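Nelum
A word list of snack and candy names as people really say them

Hi, and welcome! Nelum is a small collection of the names people use for snacks at home, at school and at the corner store. Package names are easy to find. The names people say out loud are not, and those are the ones we love: the short forms, the family words, the ones your grandmother made up and everybody kept using.

The list has 3249 entries in one plain text file. Bhavana Rai started it as a page of notes for a spelling checker, Marek Danko added everything he could remember from growing up in Durkberg, and it has kept growing ever since - mostly in February, for some reason, when we all stay indoors and eat more chips.

What is in the file

Each line is one entry, with fields split by tabs:

name - the word or phrase, spelled the way the contributor spelled it
kind - chips, candy, cookie, nut, bar, dried fruit, other
standard - the ordinary word for the same thing, if there is one
area - town or region, left blank if the contributor didn't say
source - a short code for the contributor
note - free text, often funny, sometimes very long

Three sample lines, with the tabs shown as bars:

crackle | chips | potato chips | Durkberg | md | only the thin ones
pocket nuts | nut | roasted peanuts | | br | for hiking
Sunday brick | bar | nougat bar | Moltus | ns | said by one whole street

The file is UTF-8 with Unix line endings. Please keep the accents! A lot of Czech and Slovak words come through here, and an early version lost every háček in the "note" field. Natália Doležal put them back by hand over 15 evenings, and we would like her never to have to do that again.

Getting started

Download nelum.tsv and open it in anything that reads tabs. If your spreadsheet turns "2-bite" into a date (it will try), import that column as text. There is also a little script, lookup.py, that takes a word and prints every entry with a close spelling:

python lookup.py crackel

It prints the best match first and doesn't mind typos. Add --area Durkberg to stay inside one area, or --kind candy if you only want sweets. It runs on plain Python with nothing else to install.

Snack table 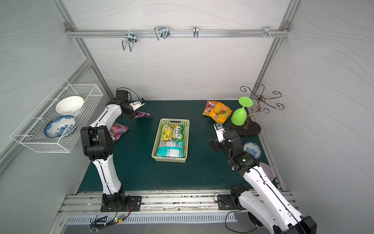

Purple snack wrapper and slotted basket on a green tabletop.

How entries get in

Send one message per word or a whole pile, we are happy with both. Sabina Havlíček reads new entries on Monday and merges the ones with all the needed fields. Only "name" and "kind" are required. Two people may send the same word with different meanings, and then it gets two lines. We don't pick a winner.

Things we leave out: brand names on their own, slogans, and words for drinks. Drinks have their own list, Beneš, kept by Kristýna Sokol, and it's wonderful - go read the section on lemonade.

Known gaps

Gum is badly covered, with 58 entries and half of them from one school. Licorice is a mess, and the "kind" field can't tell salty from sweet yet. The Moltus entries came from old handwritten cards, so expect some odd spellings. If you grew up there and something looks wrong, please write to us, we'd be thrilled.

License

Free to use, share and change. Keep the contributor codes in place if you pass the file on.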